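How to prepare your first meeting with a new coaching client

When I finished my training as a health coach, I knew many things about sleep, food habits and stress, but I did not know how to begin a first meeting. My first client sat down, I said hello, and then we both looked at the form. It was not a good hour. After this I started to write down a method for myself, and later I gave it to other students of the Hosano course who asked me. This page is the longer version.

Please note that I speak only of coaching for daily habits. If your client has an illness or takes medicine, the doctor decides, and you work beside the doctor with the client's agreement.

What you need before you start

A short intake form, two pages at the most.
A written agreement which explains your price, your cancellation rule and what you do with personal information.
A quiet place, or a stable connection if you meet online.
A notebook. I use paper in the meeting and I type my notes afterwards.
A clock which you can see without turning your head.

Step 1. Send the form early

Send the intake form 3 days before the meeting. With one week, people put it away and forget it. With one day, they fill it in quickly on the telephone and write "fine" everywhere.

My form asks for the usual hours of sleep, the meals of a normal working day, the kind of movement the person does already, and who lives in the same home. The last question surprises some clients, but it is very useful. A mother who cooks for five has other possibilities than a man who eats alone at the office.

At the end I put one open question: "What would you like to be easier in your daily life?" Leave a large white space under it. If you give one line, you will receive one line.

Step 2. Read the form twice

Read it once when it arrives and once on the day. The first time, only read. The second time, mark with a pencil the places where you do not understand, or where two answers do not fit together. For example, a client writes that she sleeps eight hours, and further down that she is tired every morning at eleven. I do not try to explain this before I meet her. I write a small question mark and I ask her.

Choose no more than four marked places. The others can wait for the second meeting.

Step 3. Open the meeting

Begin with the practical matters: how long you will speak, that you will take notes, and that the client can refuse any question. Say this slowly, even if you have said it many times.

Then ask a question about the present, not about the problem. I like "How was your morning today?" It is simple and everybody has an answer. My teacher, Régis Sabatier, always told us to let the client speak first for ten minutes, and to count our own sentences during this time. When I did this exercise I was ashamed of my number.

Step 4. Listen for the words the client repeats

Write down the exact words. If the client says "I am always running", do not change it into "busy schedule". Later, when you give back what you heard, use "running". The person will feel that you were there.

Silence is difficult for new coaches – it was very difficult for me, also because I was afraid that my English was the reason for it. Now I breathe in and out two times before I speak again. In most cases the client continues.

Step 5. Choose one small change

In the last twenty minutes, you choose a first action together. It must be the client who names it. You may offer two or three ideas if the person is stuck, but then be quiet again.

A good first action can be done at home with what is already in the kitchen or the cupboard. It has a time and a place. "I will eat better" is too wide. "I will put a glass of water next to my bed before I brush my teeth" is small enough to try tonight. 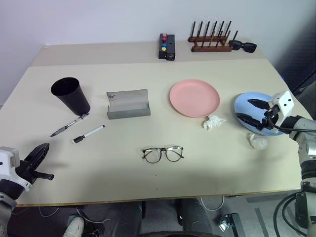 Ask the client to tell you how sure they are, from zero to ten, that they can do it this week. If the answer is six or lower, make the action smaller. Do not try to convince the person. Take away one part, ask again, and continue until you hear at least an eight.

Write the action on paper and let the client take it home. For online meetings I send a message before the end of the call, so we can both read it aloud.

Step 6. Close and write your notes

Stop on time. Agree on the next date, thank the client, and say how they can reach you between meetings. I answer messages until 6 in the evening, and I tell this clearly.

Write your notes in the first half hour. I keep three parts: the words of the client, the action we chose, and my own questions. Keep your opinions out of the first part. Store everything under lock or with a password.

If the meeting does not go well

Sometimes the client comes late, or cries, or does not want to be there because the husband or the daughter made the appointment. In this case forget the action. Offer a second meeting of thirty minutes and ask only if they would like to come back. In August I had a client who said no, and she wrote to me herself some weeks later.

If you hear something that is outside your training, say so in plain words and give the name of the right service. Prepare this list before you see your first client, and check the telephone numbers on it from time to time.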